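The Long Slow Return of Plaid

By the Hedlund Review features desk

Cutville in December smells like wet wool and road salt. Main Street, four in the afternoon, already dark. In the window of the old feed store, a rack of scarves. Red and black, green and navy, a mustard one that probably won't sell. Plaid, all of it.

Ten years ago you couldn't give the stuff away up here. The mill at Casberg was down to one shift. The gift shops had moved on to chevrons, then owls, then anything with an anchor. Plaid was your uncle's hunting jacket. Plaid was the couch in the basement.

Now look. Dog beds. Phone cases. Wedding invitations. The diner put it on the menus in July, and nobody complained except the man who had to wipe them down.

So what happened?

Part of the answer is upriver, at Casberg, where the looms are loud enough that people talk with their hands. The mill makes a heavy twill, two up and two down, same as it always did. The yarn comes in on cones and gets wound onto the warp in a set order, so many threads of red, so many of black, then a thin line of white that most people never notice until it's missing. Then the same order goes in the other way, across. Where red meets red you get a solid square. Where red meets black you get that muddy in-between, darker than you'd expect. No third dye needed. The eye does teh mixing.

A full repeat on the house pattern runs 435 threads. Get one wrong and it shows up the whole length of the bolt. Weavers here can spot it from the far end of the room. They'll stop the loom over it too, which drives the office crazy. 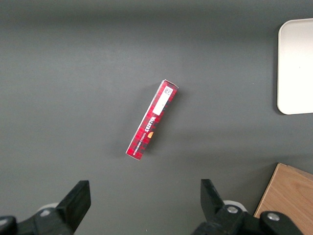

Plaid in print: a slim tartan box in red and black.

Paper is the other half of the story, and the less romantic one. Printed plaid costs a fraction of woven plaid and goes on anything flat. Ivirby, the stationery outfit two towns over, started with gift wrap and had 40 plaid items in its catalog by last winter. Boxes, tags, tissue, ribbon. Purists hate it. The lines don't cross, they say, they're just sitting there. Fair enough. But a good printed plaid is harder than it looks. Those muddy squares have to be faked, usually with fine diagonal lines, and if the lines are too coarse the whole thing looks like a picnic tablecloth. Too fine and it fills in, goes to brown.

Then there's folding. A pattern made of straight lines shows every crooked crease. Stripes that march off the side of a lid and don't meet up with the stripes below. Some shoppers never see it. Others can't see anything else.

And the names! Tartan, plaid, check, buffalo check. In Scotland a plaid was the garment, a long piece of cloth worn over the shoulder, and the tartan was the pattern on it. Over here the words got swapped around somewhere and stayed that way. Buffalo check is just two colors in big even squares. Ask at the Casberg mill shop and you'll get the long version, so bring a coffee.

Wearing it is simpler. One plaid at a time, if you're nervous. Two if one is much bigger than the other. Small plaids read as almost solid from across a street, big ones shout. Wash wool cold, dry it flat, and keep it out of the attic unless you like moths.

Will it last? The gift shops are already asking about gingham for spring. Casberg isn't worried, or says it isn't. Second shift came back in the fall and the order book runs through July.

The mill shop is open till five most days, cash or card. Remnants are in the bins by the back door, four dollars a pound, and the good reds go befor lunch.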